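Tendine Users' Group, Erkville
Minutes of the maintenance meeting, 2025-11-15

The minutes of the last meeting were taken as read, with thanks to everyone who had gone through them so patiently, and we moved straight on to the steamer cell and its two arms.

1. Grippers. The left gripper has now done 1,000 cycles since its fingers were last off, and the group was pleased with how well it has held up. The pivot screws are to be checked for snugness before each long run, and a dab of thread locker used wherever one has crept. 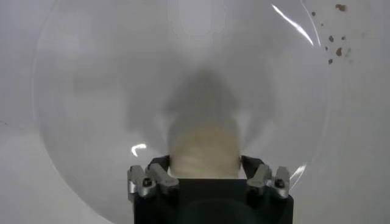
It was agreed that spare fingertips should be ordered from Sturimska well ahead of January, as the last order took 11 working days to reach us and we were all rather on edge by the end of it.

2. Teaching the positions. The lid, bun and plate positions will be taught again whenever the steamer has been shifted, even a little. There was a long and very friendly talk over whether the table ought to have marks on it, and tape was settled on for now.

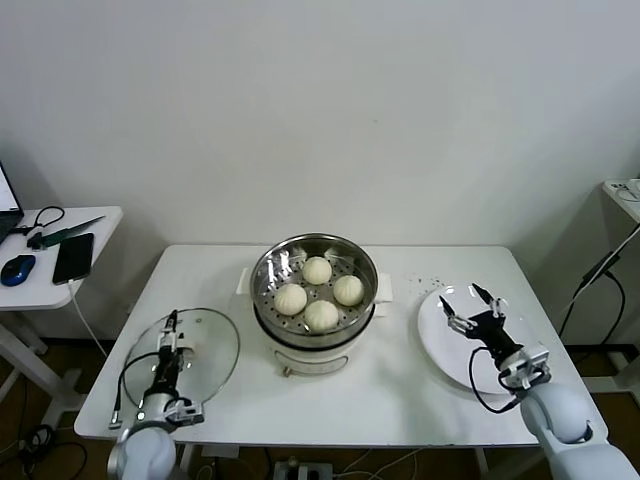

Snorradóttir wondered whether the arms might be slowed near the steamer, having seen a cable snag at another site, and asked that the speed limit be written on the cell card so that new people find it without hunting. This was warmly agreed.

3. Cables. Each arm cable is to have enough slack for a full wrist turn and no more. The ties are due for changing at 200 hours and the log stands at 204, so that job comes first!

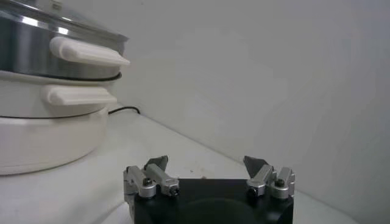
Wiping down was raised again under this item. Steam and crumbs do find their way into the linkages, and a dry brush followed by a barely damp cloth is still the favored method. Please, no spray near the wrist cameras.

4. Wrist cameras. Lenses to be cleaned at the start of every shift, and the calibration run again after any gripper has been taken off.
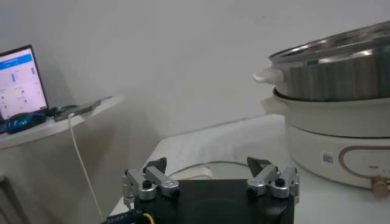
The revised checklist will be pinned up beside the cell, and the old one thrown out. Carried over to next time: the spare power supply, and the matter of the squeaky stool.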